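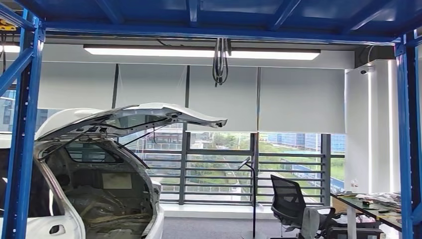
Robot Cell Walk-Round – Checklist with Comments
Site: Tiditz hall, ground equipment and overhead track
Sheet 3417, issue 2
Inspection date: 31st May

Marking: S = satisfactory, A = action needed, N = not checked on this visit.

1. Racking and frames

1.1 Uprights plumb and undamaged – S
1.2 Load notices fitted to each bay – A
Notices are on order from Gratero. No change to shelf loading until they are fitted.
1.3 Braces tight, no missing fixings – S
Checked by hand up to shoulder height. The upper joints need a platform and are carried over to June.

2. Car body station

2.1 Liftgate held securely when open – S
Struts hold the gate without creep over 20 minutes. Do not rely on them if a robot is to reach into the cargo area; fit the prop as well.
2.2 Bare metal edges in cargo area checked for burrs – A
Trim is out, so edges that are normally covered can be touched. Dress or tape them before hands or cables go in.
2.3 Free-standing equipment outside the arm's reach – S
The reach line is to be measured from the shoulder with the arm fully extended. Item 148 in the Daten site rules gives the method.
2.4 Chairs and loose clothing kept out of the working area – A
Chairs are to be pushed in and garments taken off them before motion is enabled.

3. Overhead track and tethers

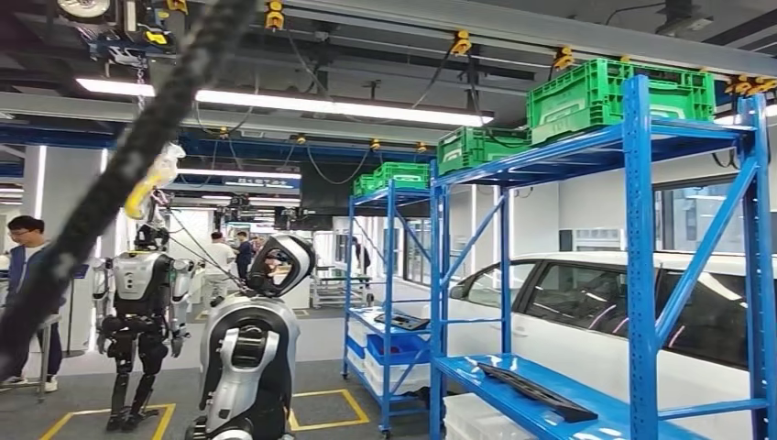
Inspected and written up by Eero Leinonen, machine safety

3.1 Each standing robot tethered from above – S
A robot that can fall is treated as a suspended load at all times, including when its motors are off.
3.2 Trolley clamps run freely, end stops present – S
3.3 Hoist chain clean, no twisted links – S
3.4 Cable loops clear of heads and shelf tops – A
Some loops between the ceiling fixtures droop more than the Barrera fitting guide allows. Shorten or clip back. Crates on the top shelves are not to be raised any higher in the meantime.

4. Floor and people

4.1 Yellow floor markings complete and legible – S
4.2 Standing area for observers agreed before power-up – A
Agreed by word of mouth only. It should be written on the job card, with one person named to hold the stop button.
4.3 One robot powered at a time where two stand close together – N
No powered work was offered for inspection. The rule stands: if the reach lines overlap, the second robot stays isolated.
4.4 Emergency stop tested from each side of the cell – N
To be done with 4.3.

Open actions: 1.2, 2.2, 2.4, 3.4, 4.2. Items 2.2 and 3.4 are to be closed before the next powered run; the others by the June visit. Return the signed sheet to the site office with the job card attached.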